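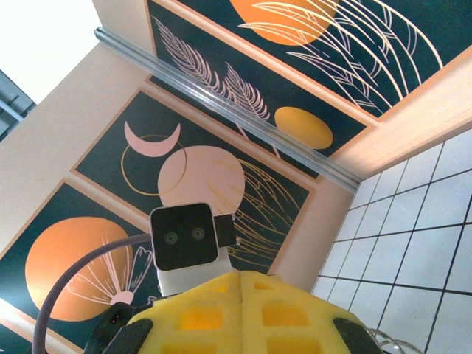
Nerville town council voted last night to move the June budget hearing from the library to the old Amato building on Front Street. I watched the stream and read the packet, so I'm putting my notes in one place. First, the room matters. Walls with painted murals and white square tile look nice in person, but they bounce sound, and the last hearing I sat through in a tiled room was impossible to follow past the third row. I asked the clerk by email if there will be microphones. No answer yet.

The packet is 174 pages. The part most people will care about starts on page 61, where the road repair fund drops and the consulting line goes up.

The consulting line is the Rundix contract. It was renewed in April without a separate vote, folded in with the routine items. Two council members asked to pull it out. The motion failed 4 to 3.

I don't know if Rundix does good work. I'd like to see the reports we paid for. I filed a records request on 13/05/2026 and I'll post whatever comes back.

On turnout: 2567 people voted in the last town election. The seat in the east ward was decided by fewer than 400 votes. If you live on that side of the creek, your council member does read email.

A few people asked about the Gristosia petition. It's the one to put the water rate increase on the November ballot. It needs 1000 valid signatures - valid means registered in Nerville, with the address matching your registration. If you moved last year, update it before you sign.

I'm not telling anyone how to vote on the water rate. I haven't decided myself. The pipes on my street are from the fifties and somebody has to pay for new ones.

Public comment is still three minutes each. Sign-up sheet closes when the meeting starts - they don't add names after that, I've tried.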